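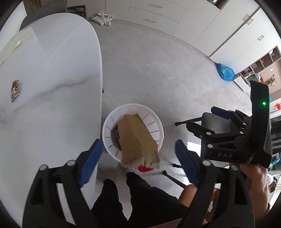
*Round white laundry basket, speckled floor, flattened cardboard on top.*

# Looking after a newly built flat: the first year

Revised June 2019. Written for tenants and shared owners in Stelora Court and the two Falia Street blocks. Most of it applies to any recently finished flat with a concrete floor, plasterboard walls and mechanical ventilation.

## Drying out

A new block holds a great deal of water in its screed, plaster and paint, and this leaves slowly over the first year. The flat will feel more humid than an older one at the same temperature. Expect some mist on the inside of the windows on cold mornings during the first winter. Wipe it off with a cloth and wring the cloth out in the sink.

- Keep the heating low and steady. Short bursts of high heat dry the surface of the plaster faster than the material behind it and make cracks wider.
- Leave the trickle vents at the top of the windows open all year.
- Leave a hand's width between large furniture and outside walls. Wardrobes are the usual problem, followed by bed headboards.
- Do not hang wallpaper in the first year. Vinyl papers in particular trap moisture and lift at the seams.
- Dry washing in the bathroom with the door shut and the fan on boost, or use the dryers on the ground floor.

A cheap humidity meter is worth having. Put it on an inside wall, away from the cooker. Readings in the sixties are common in the first few months. If the figure stays above seventy for a week with the fan running, report it.

## Cracks

Hairline cracks appear at the junction of wall and ceiling, above door frames and where stairs meet walls in the two-storey flats. They are caused by shrinkage. If the edge of a bank card will not go in, leave the crack until the end of the first year and fill it then.

To fill one:

1. Open the crack slightly with the corner of a filling knife so that the filler has something to hold on to.
2. Brush out the dust and dampen the edges with a small brush.
3. Use decorator's caulk where two surfaces meet and fine surface filler on a flat wall. Caulk cannot be sanded, so smooth it with a wet finger while it is soft.
4. Leave overnight.
5. Touch in with matt emulsion. The original paint is a thin contract matt and any other white will show slightly, so paint the whole wall if it is in a prominent place.

Report a crack if it runs diagonally from the corner of a window, if one side stands proud of the other, or if it has opened again after filling. Draw a pencil line across it and write the date beside the line. The surveyor will want to know whether it has moved.

## The ventilation unit

Each flat has a Strobel unit in the hall cupboard, wired to run continuously on its lowest setting. Running cost is small. Switching it off at the isolator is the most frequent cause of mould reports in all three blocks.

Filters need cleaning every 90 days. Slide off the front cover, draw both filters out by their tabs and note which way the arrows point. Vacuum them with a soft brush. They may be rinsed in lukewarm water once or twice in their life but must be fully dry before they go back. Replace them yearly.

If the unit becomes noisier:

- check the filters first
- check that nothing in the cupboard is touching the casing or the flexible duct
- look at the ceiling valves in the kitchen and bathroom, which collect grease and dust

Wipe the valves in place. Do not unscrew the centre disc. Its position sets the airflow for that room and was measured at handover - if it has been turned already, ask for the flow to be checked.

## Fixing things to walls

Internal walls are plasterboard on metal studs. Walls between flats have two layers of board with insulation behind, and nothing should be fixed to these with anything longer than 22 mm. A deeper fixing can go through the second layer and affects both sound and fire performance.

For a light picture, a hardened pin hook is enough. For shelves, find the studs with a magnet. The screws holding the board will pull it, and a vertical row of them marks the stud. Where there is no stud in the right place, use a metal cavity fixing sized to the thickness of board. Plastic expanding plugs work loose under a shelf.

Do not drill directly above, below or to either side of a socket or switch. Kitchen walls have a plywood panel behind the board at wall-unit height, and a normal wood screw will hold there.

## Floors

The living area has vinyl sheet on a screed. Vacuum it, then mop with well-wrung water and a little neutral cleaner. Bleach dulls the surface. Rubber-backed mats leave a brown stain that cannot be removed - use a woven mat or one with a felt back. Put felt pads on chair legs and check them every few months for grit.

Silicone around the bath will shrink a little. If it has pulled away, cut out the whole length and replace it with the bath filled with water, so that the joint is at its widest when the new bead sets. Leave the bath full for the time given on the tube.

## Heating and hot water

Heat comes from the plant room through a Truser interface unit. There is no boiler in the flat and nothing to light or bleed. The dial on the front should not be altered.

Hot water takes a while to arrive at the kitchen tap if none has been drawn for some hours. Up to a minute is normal. Longer than that usually means the strainer is partly blocked with debris from the pipework, a common fault in new buildings.

After an absence of 14 days or more, run every tap for several minutes, with the shower head lying in the tray. Flush the toilet twice with the lid down. Descale the shower head every three months in a bowl of white vinegar.

Read the heat meter on the day you move in and photograph the display. The figure is in kilowatt hours. A small flat can easily use some 1,000 in the first winter while the building dries, and the second winter is generally lower.

## Defects: what to report and what to keep

The builder is responsible for faults in the first year. Wear, lamp replacement and damage are yours. Keep a plain list by room, with the date each item was noticed and the date it was reported, and send it in as one message where possible.

Report straight away:

- any leak, including a slow one under the sink
- a front door that does not close fully by itself
- loss of power to a circuit that will not reset
- a smoke alarm that chirps after its battery has been changed

Leave for the end-of-year visit:

- hairline cracks and nail pops
- doors that rub slightly in damp weather
- gaps below skirting of less than the thickness of a pound coin

Doors should not be planed during the first year. Most of those that stick in June after a wet spring will free themselves once the heating has been on for a month. Tighten the hinge screws and wait.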